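The Fuvstead Cell

Shiela Abella had been promised a machine that looked after itself. Wolfram Wegener had said so in November, in the tone he used for weather, and she had written it on the inside cover of the maintenance log so that she could point at it later.

The log was on page 52 now. She had left room for the Kalo people to sign off the right arm, and Kalo had not signed anything.

1. Zero the arms

Both arms had to be brought in over the white table and zeroed with the packets already down. Birhane's manual swore the order made no difference. Shiela had tried it the other way once and lost a morning.

"It's calibrated," said Wolfram, from the door.

"It was calibrated when you said that last time."

She ran it again. The offset on the left wrist came back as 2,011, a number with no unit and no entry in the manual. She wrote it down anyway.

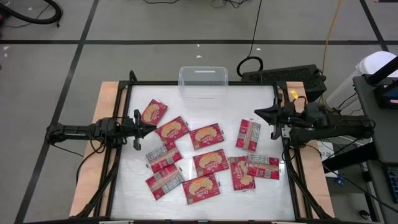

2. Check the bin

The bin was clear plastic, and according to Flanness it would never need checking. Shiela checked it. With the red packets stacked high, the pile leaned on the walls, and she didn't trust a wall that had something leaning on it. She got her chin down level with the tabletop and looked for a bulge.

"The software knows where the rim is," Wolfram said.

"The software knows where it was told the rim is."

He thought about that and went to find coffee.
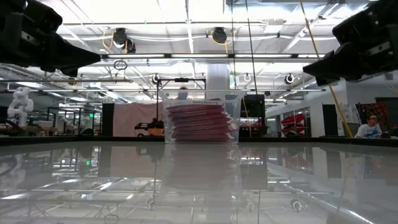 3. Set the grip

This was the part she disliked. Too little force and a packet slid out of the fingers. Too much and you had crumbs in a bag. Wolfram wanted the Kalo default on both sides - he had a great respect for defaults - and she had entered it to please him, with her thumb resting on the stop button.

One red packet went tight between the two grippers and twisted.

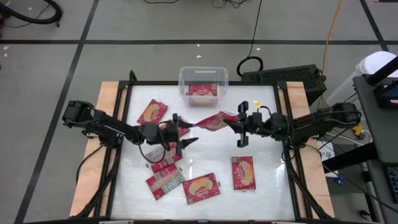 "Which one is supposed to let go?" she asked.

Wolfram put his cup down. He opened the manual at the back, where the index was, and turned 2 pages, then turned them back.

"They negotiate," he said.

Shiela pressed the button. She took the pen from behind her ear, crossed out the default, and started a new line in the log.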